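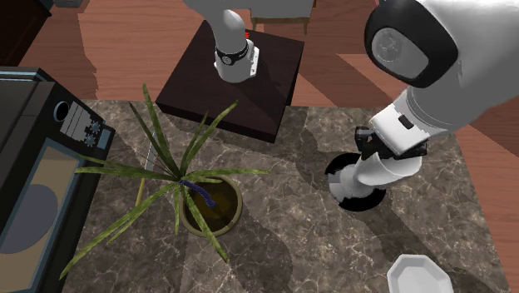

Who looks after the kitchen cell once it is running?
The kitchen staff already on shift look after it, after four hours of training at the counter.

Jurkton Kitchen Cell
Supplied by Lambrechts, Fladthorpe

The cell comprises one arm with gripper, a pedestal mount and the Clekusis task planner. Layouts are modelled in simulation before any hardware is ordered. The arm takes over repeat lifting and placing at the worktop. Seasoning, tasting and final checks remain with the cook.

Staffing
One trained person per shift. Job sheets should be rewritten before handover, as cleaning of the gripper fingers becomes a daily duty. Staff may pause the arm at any time without a supervisor's consent.

Stored tasks: 400
Training: 4 hours per person
Layout revisions included: 3
Gripper fingers: supplied in pairs, part no. JK-400

Site surveys are booked through Chun-hung Ho at the Fladthorpe office. Please send a dimensioned plan of the worktop with the enquiry.

Page revised 2020-05-16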